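Supplement Review Group - Minutes
Wednesday, November 20, 2019
Present: Ching-wen Tse (chair), I-hsuan Ko, Chantal Robichaud

1. Skoltus endurance capsules
Ko went over the maker's trial. It had nine runners, four of whom dropped out. Tse asked how that supports "100 percent better stamina" on the label. No answer in the paperwork.

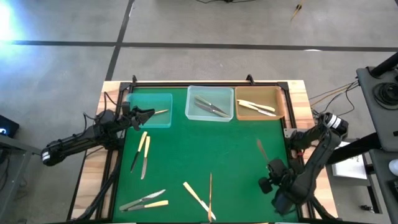
Knives and bins on the green mat

2. Fat loss claim
Robichaud noted the remaining five also changed their diets - hard to credit the capsule. Mouse data set aside as not much use to us.

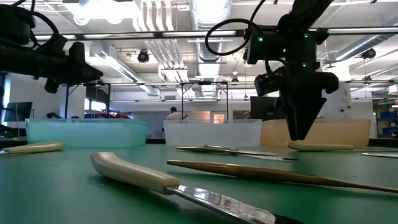 Ko would still like to see the raw numbers. Tse doubts they exist. Robichaud to write and ask again.

3. Next review: April.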